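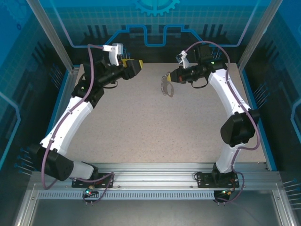 Procurement > Equipment Planning > Visit Reports

Visit to Plornel: two-arm workstations

The planning group visited the Plornel demonstration hall to gather figures for the equipment budget. Esko Vainio received the group and Kerttu Kemppainen answered questions on price.

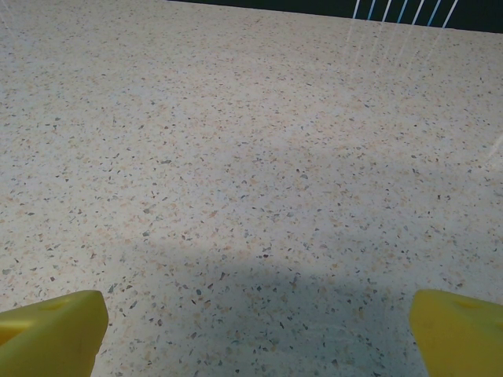
GULLAU, December — Each arm carries a gripper with yellow fingers, and these are priced as wear parts. Mr. Vainio advised budgeting for a spare set per arm. The speckled work surface is quoted separately. Delivery takes 17 weeks, and 40 percent of the price is due with the order. Bogdan Jakubowski will request a second offer from Väisänen before the group submits its proposal.

Related items
Malgate site visit: floor space and power
Service contracts: terms compared
Equipment budget: request form

Last updated: 18 Jun 2020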